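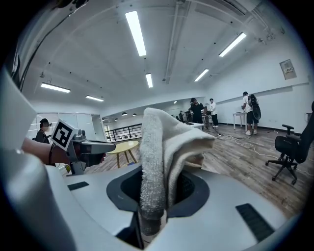 TOWELS TALK - speaker notes, January 30, 2018

ok start. no slides for first bit. Hold up towel. Ask who folds in thirds, who folds in half. Wait for hands.

Point 1. Terry is loops. Everybody forgets the loops. Loops grab each other, loops trap air, that's why a stack leans. Flat cotton (pillowcases, napkins) behaves, terry doesn't. Pass round the two samples, Gutonel 375 gram and Gutonel 500 gram. Let them squeeze. DON'T talk while they squeeze, last time no one heard me.

Point 2. Weight. 375 is your gym / pool towel. Folds tight, dries quick, looks a bit sad after a year. 500 is bath. Nicer, but the fold bounces back open so you need a flat hand on it for a second. Say the shelf thing: same shelf at Skernau took a lot fewer of the 500s and we had to move the bathmats to the hall. Get the laugh if there is one.

Point 3. Light. Fold under good overhead light, ceiling tubes are fine, ugly but fine. White on white you can't see the edge otherwise. A towel picked up in the middle makes a tall loop, fluffy side bright on top and the lower part goes gray in shadow. Folks see that gray and think stain. Rewash for nothing. Turn it over first!!

Point 4. The pick up. Middle = loop, both ends hanging, ok for draping on a rail. Corner = whole thing drops long, ok for folding. Decide before you grab. Demo both. Slow. Then demo fast so they see how bad fast looks.

(if running late skip to 6)

Point 5. Shrinkage. Wash before you measure the shelf. The Briramance order back in June, we measured new ones, cut the dividers, washed, everything came out short and rattled around in teh slots. 355 towels. My fault, say so.

Point 6. The actual fold. Long sides in, to the middle, smooth. Then in half. Then half again if the shelf is shallow. Fold edge faces OUT. Hem faces the wall. Repeat it, people write this one down.

Softener - someone will ask. Answer: less than you think, none on the pool ones. Coats the loops, water just sits there. Vinegar question will come right after, say I don't use it, move on.

Rolled vs folded - someone will ask this too. Rolled is for baskets. Leave it at that or we are here all night.

Finish: everyone takes a towel off the pile, does one fold, puts it on the table edge out. Look at the stack together. Leave time for this, its the best part.

Collect the samples!! Lost the Ismail hand towel last time.

Comments

towelrail88: Hem to the wall changed my closet. Thank you

J.: is the 500 ok in a small dryer or does it take forever

pm_linens: Takes forever. Do half loads.

foldergirl: thirds people where are you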